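Home | Premises | Checklists | Seating | Contact

Harkgate Premises Group
Upholstered seating and table areas: cleaning and condition checklist
Sheet 14, Bosent building, ground floor
Completed in September, before opening. Comments follow each item.

1. Fabric seats, surface soil
Result: pass with comment.
Seats are to be wiped with a dry microfibre cloth first, then with one lightly dampened in clean water. Work from the backrest down to the front edge of the seat. No spray is to be applied directly to the fabric. The dark blue chairs mark easily along the piping, and this should be wiped lengthways. 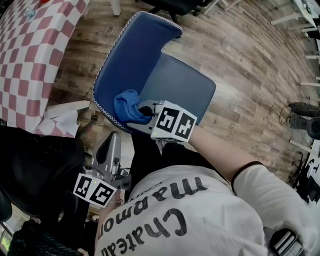
Where a mark remains after two passes, enter the chair on the stain log and leave it for Babalola, who hold the contract for wet extraction. Do not scrub. Scrubbing raised the nap on one seat last year and the cover had to be replaced at our cost.

2. Chair stability
Result: pass.
Tilt each chair, inspect the feet and fixings, set it down and press on both front corners. Any rocking is a fail. Missing glides to be replaced from the stores cupboard, bin 6.

3. Tables and tablecloths
Result: action required.
Overhanging corners must not reach the seat of an adjacent chair or lie where a foot can catch them. Fold under and clip. Clips were short at the time of checking and more have been ordered from Mirnus, order 1604. Glassware to be cleared before a cloth is lifted or changed.

4. Floor and walkways
Result: pass with comment.
Plank floor sound, no lifted edges found. Chairs to be pushed in after wiping so that their legs do not project into the walkway. Stands with thin legs are a trip risk and should be kept against a wall or table.

5. Cloths
Result: pass with comment.
Blue cloths are for furniture only. Shake out, check both faces for grit, and refold to a clean face after every 3 chairs. A cloth that has been on the floor goes straight to the wash bag. Cloths are washed without softener and dried flat. 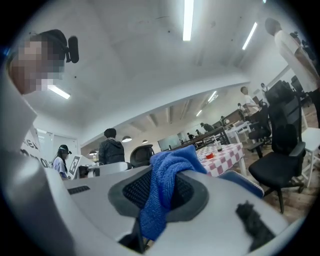
Frayed cloths leave lint on dark fabric and should be withdrawn. The present stock is adequate until the next delivery, but the older ones are thin at the hems.

6. Lighting
Result: pass.
Ceiling fittings and pendant lamps to be switched on for the whole of the inspection, as soil on dark upholstery is easily missed in poor light. Report any flicker on the defects sheet. Pendant shades are dusted under a separate schedule.

Outstanding: tablecloth clips (item 3). Recheck on delivery.

© Harkgate Premises Group | Contact the premises office | Back to top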